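How to Set Up a Cup-Shelf Task for Your Robotics Club

Print this page | E-mail this page

I help out with a student robotics club at Dalarside, and every February we get a fresh bunch who have finished the safety talk and badly want to make two arms do something impressive. What we give them is cups on a shelf. They groan (they always groan), and then they spend three weeks finding out how hard cups are.

I've been asked for our setup enough times that I'm finally writing it down. You'll need a pair of arms that students can drive by hand, a sturdy table, a small raised shelf, and whatever is in your kitchen cupboard. The whole drinkware budget for our first year was 400 cents, if you want to know, and we still use most of it.

Step 1: Pick cups that disagree with each other

Don't buy a matching set! You want different heights, different widths, different colors, and at least one with a handle. A mug is the best teacher in the room. Plain tapered cups can be grabbed from nearly any side, but a mug makes the driver decide what to do about the handle before the arm moves. If two of your cups like to nest, keep them. Students learn a lot from picking up what they think is one cup.

Throw in something soft too. We use a cloth. For the first week it's just there to be avoided, and in the second week it becomes a task of its own.

Step 2: Put the shelf where both arms can reach it

Center it on the far side of the table, and check the reach with each arm before you fasten anything down. We skipped that our first year and ended up with a shelf that only the left arm could get to, which made for a pretty lonely right-arm driver. Leave the middle of the table free. New drivers need somewhere to swing wide and think.

Step 3: Agree on a start position

Do this before anyone drives. Cups in a row on the shelf, mug handle turned toward the front, cloth off to the right, one arm on each side. Write it on a card and tape the card to the wall. If every run starts differently, your students will argue all evening about whose run was harder, and they'll all be right.

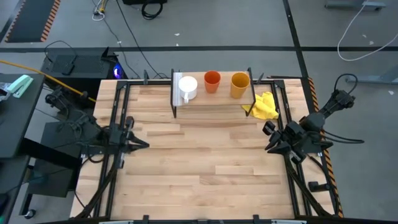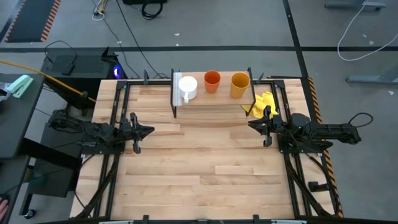

The same corner, from a lower spot:

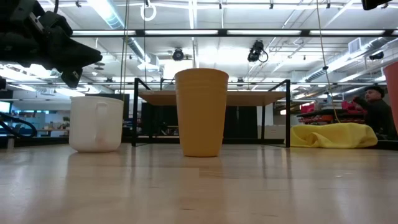
Step 4: Drive in pairs

Two students per turn, one driving and one talking. The talker isn't allowed to touch the controls, only to say things like "open," "lower," "you're going to hit the shelf." They swap after every run. My co-leader Kolbrún Skov started this and I thought it was a bit silly, but the quiet kids turn out to be terrific talkers and I've never gone back.

Start with one cup and one arm. The job is to lift it off the shelf, set it on the table, and let go without knocking it over. That last bit is where it goes wrong! Beginners open the gripper and pull away in the same motion, and the finger drags the cup along with it. Teach them to open, wait a beat, then back straight out.

Once that's solid, move on to two arms:

- Left arm takes a cup from its own side, right arm takes one from its side, one after the other.
- Both arms moving at once, with a rule about who gets the middle.
- A handover in the middle of the table. Save this for your patient students.
- Everything back on the shelf in the starting order.

Putting things back is much harder than taking them down, by the way. I'd plan on double the time.

Step 5: Log every run, even the ugly ones

We keep a shared spreadsheet called Britum (named after somebody's hamster, long story). One row per run: who drove, who talked, which cups, did it work, and a free-text box for complaints. Last term the club logged 1,161 rows. The best pair had 58 clean runs, and they got a very small trophy.

The complaints box is the part I read most closely. When three pairs in a row write that the mug "felt slippery," I go look at the finger pads. When they write that the shelf wobbles, I get the screwdriver out.

If you want to train something on the runs later, keep the failures in their own folder and don't delete them. Our older group, Team Su, wanted 4,000 runs before they tried anything clever. I talked them into trying with far fewer and seeing what broke – they learned plenty from that.

A few odds and ends

Give each pair a time limit. Ours is short enough that nobody gets comfortable. Keep hands and sleeves away from the table while the arms are powered, and have one person whose only job is the stop button. Tie your cables back before the session and check them again halfway through, they wander. And if a cup falls on the floor, the run is over and you stop the arms before anyone goes to fetch it.

Next month I'll write up the cloth folding, assuming we get any better at it.

Comments (3)

Ľubomír Tóth
We run something close to this at Drendell with bowls. Does the talker get to say "stop," or only the person on the button?

Reply from the author
Anyone in the room can say stop! The button person presses it whoever said it.

mugsandmotors
Tried the open, wait, back out thing with my eighth graders and it helped a ton. The handover is still a disaster. Any tips on which cup to use for it?

Print this page | E-mail this page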